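Search this site Search Go
Reading time: 5 min

Woven Blinds in the Kitchen: How to Measure, Hang and Keep Them Clean

By Elba Godoy
March 21, 2022

I love a woven blind. I love them in bedrooms, I love them in hallways, and I love them most of all in kitchens, where everything else tends to be smooth and pale and a bit too shiny. You hang one and the room softens right away! The light comes through in little stripes and the whole place feels like August even when it's sleeting outside.

People worry about them near food and steam. I did too, before my first one went up in the old apartment in Fustville, and that blind lasted through two moves and a lot of fried onions. So here's how I do it, start to finish. You can get through the hanging part in a morning.

What you'll need

A steel tape measure (the floppy sewing kind will lie to you)
A pencil
A small level
A drill with a bit to match your screws
Screws, plus wall anchors if you're going into plaster
A stepladder
Someone to hold the other end

Step 1. Decide on inside or outside mount

Inside mount means the blind sits within the window recess. It looks tidy and leaves the trim showing, so if you have wood trim you're proud of, go this way. Outside mount means the blind hangs on the wall or the frame and covers the whole opening. It blocks more light, and it's much more forgiving if your window is out of square, which in an older house it will be.

Woven blinds are thicker than fabric ones when they're pulled up. Check how deep the stack gets before you order. Mine is chunky enough that an inside mount would have eaten the top of my view, so outside mount it was.

Step 2. Measure three times across and three times down

Measure the width at the top, the middle and the bottom. For an inside mount, write down the smallest number. For an outside mount, take the widest and add a bit on each side, as much as your wall allows. Then do the height the same way, left, center and right.

Mine came out at 116 cm across and I ordered 2 cm under on the advice of my neighbor Magnus Farquharson, who had just put one inside a recess. Lovely man, wrong advice for an outside mount! It covers the glass but I'd have liked that extra width. Measure for the mount you're using.

Step 3. Think about what's next to the window

This is the step I get most excited about, and the one I'd beg you not to skip. Stand in the kitchen and look at what the blind will live beside. Does a cabinet door swing into that space? Will a chair back rub against it every time someone sits down? Is the stove close by? Keep any blind well clear of a burner, and if the only window is over the range, choose something else for that spot.

Color matters here as well. A beige weave next to a white cabinet and a white countertop is a combination I never get tired of, especially with a dark window frame to give it an edge and some orange-brown wood lower down to warm it all up. 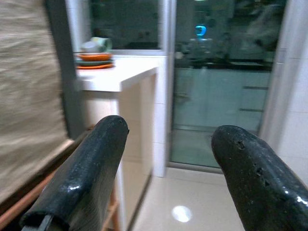 Step 4. Mark and drill

Hold the headrail up in position and get your helper to stand back by the door and tell you if it looks right. Trust their eyes first, then the level. Mark the bracket holes in pencil, take the blind down, and drill.

If you're fixing into a window frame, go gently and check that the screws are short enough. Metal and vinyl frames need different screws from wood, so ask at the hardware store if you aren't sure what you have. Graciela Benítez at the counter in Paredes sorted me out with the right ones in no time, and talked me out of the adhesive hooks I was eyeing.

Step 5. Hang it and let it settle

Clip the headrail into the brackets and give it a firm tug. Lower the blind all the way and leave it down overnight. Natural weaves arrive tightly rolled and need time to drop flat. A slight curl at the bottom edge is normal on day one.

If it has cords, fit the cord cleat high on the wall right away and wind them up out of reach. With children or pets in the house, buy a cordless one.

Step 6. Keep it clean

Once a week I run a soft brush attachment down both sides - low suction, top to bottom. For a sticky patch, use a barely damp cloth with a drop of dish soap, wipe along the weave, then go over it with a dry cloth. Don't soak it, and don't roll it up until it's completely dry.

Run the fan when you cook! Grease is what turns a nice tan blind brown, and it builds up so slowly that you won't notice until you see the strip that was hidden behind the bracket.

Common problems

It hangs crooked. Raise and lower it fully a couple of times. If it's still off, check the brackets with the level before you blame the blind.

It smells like hay. Many of them do at first. Open the window for a few days.

A slat has snapped. A dab of clear wood glue and a clothespin will hold most breaks. Glue from the back.

Too much light gets through. Add a liner. Plain cotton, tacked along the headrail, works beautifully and you can take it off to wash it.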